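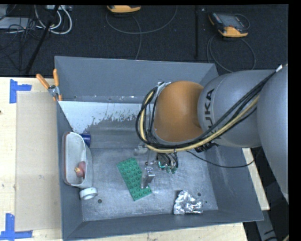 Figure 7. Long green studded plate on the scuffed floor of the large grey bin.

4.2 Why the flat pieces were such a headache

I'll admit I went into this part of the study thinking the bin hardly mattered. A bin is a bin, right? I'd spent most of February fussing over how to sort building-block parts by shape and colour, and the container was just whatever was big enough to hold them. Then I started working through my notes on the flat plates and changed my mind pretty quickly.

The plate in Figure 7 is a good one to think about. It's long, it's green, it has studs, and it's lying on a diagonal on bare bin floor. Pieces like this made up a big chunk of our collection (984 of the 1689 parts we logged were plates of one kind or another), and they behave nothing like bricks. A brick gives you tall sides to grab. A plate gives you a thin edge and a lot of studs, and if it's sitting flush there's very little to get hold of. My own fingernails are hopeless at it, and I've been picking these things off carpets since I was five.

So I started paying more attention to the surface underneath. The floor of the grey bin is metallic and fairly beaten up, with light scratches and smudges all over it. I'd wondered early on about lining it with felt or a bit of foam, and we did try felt for one Wednesday afternoon. The studs snagged on it whenever a plate landed face down, and the small parts left fluff on everything, so out it came. On the bare floor a plate slides if you nudge it, and that sliding is handy – you can push a flat piece up against a wall and let the wall do some of the work.

The sloped sides turned out to be more of a mixed blessing. Small bricks roll or tumble back down toward the floor, and I like that a lot. Long plates are another story. They'll lean up the slope with one end in the air, and now and then one gets wedged across a corner. I started writing "leaner" beside these in my notebook, and the name stuck with the rest of the group, so I've kept it in Table 3. In the Truvthorpe set we had 100 long plates, and leaners came up in around a quarter of the drops. I'd guessed far fewer.

Colour was the easy bit. Green on grey stands out nicely, and I never had to squint at my pictures to find a green plate. The grey parts were miserable by comparison, and I ended up taking the darkest ones out of the Erero set altogether before the second round. I know that makes the two sets a bit uneven, and I come back to it in Section 5.

One more thing about the diagonals. We shook the parts in from a cardboard tray, and I'd half expected the long plates to settle neatly along the walls. Some did, but plenty came to rest on an angle out in the middle of the floor, with seemingly no favourite direction. I had been planning to record each piece as either lengthwise or crosswise and had to throw that out. We now write down the angle to the nearest seven degrees – an odd number, I know, but it matches the marks on the cheap plastic dial we had on hand, and by then I had a whole notebook filled in that way.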